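Workshop notes: the two-arm bench gets a simulation

Work on the two-arm bench in the back room at Zarnidcombe has moved onto the computer for the winter. The arms will be mounted on the shared bench when the wiring is finished. Until then, Ülle Hunt has been building the whole thing as a model, so that the pick-and-place program can be written and tested before anything real is switched on.

The job itself is simple. Small ribbed blocks start on one set of pads and have to end up on another. The pads have corner markers, and some carry a number, so the program and the person watching it can agree on which pad is which. We call the project Okitz, after the name Ülle gave the first folder.

The model includes the breadboard plate, the table and the walls. The walls matter more than we expected. An early version had only the arms and the plate, and the planner was happy to swing an elbow through the space where a wall should be. With the room in place those paths are rejected.

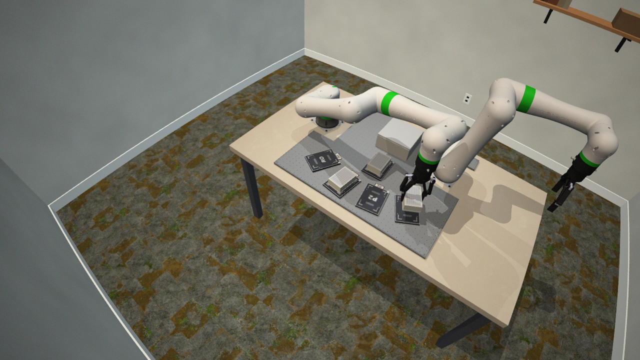
Okitz in simulation, with the left arm holding a block over the right-hand pad.

Most of February went into the grip. In the first runs the blocks slipped or shot out sideways when the fingers closed. Ülle lowered the closing speed and gave the blocks a better collision shape, and after that the failures dropped off. Her last overnight batch was 2000 runs, of which 19 ended with a block off its pad. Nearly all of those came from the release, when one finger let go slightly ahead of the other.

The second arm is the next piece of work. It will take over blocks that are awkward for the first arm to reach. That means the two programs have to share the space over the plate, and for now we are using a plain rule: one arm waits until the other has pulled clear. It is slow, but it is easy to check.

The model files are on the workshop machine in the folder named Vidmar. A full batch takes 35 minutes to load and run at the short setting. Please don't start one while somebody is using the laser cutter software on the same computer.

We still need a flat steel offcut to stiffen the real bench, and a second pair of hands for drilling. Leave a note on the board by the door or come in on a build evening.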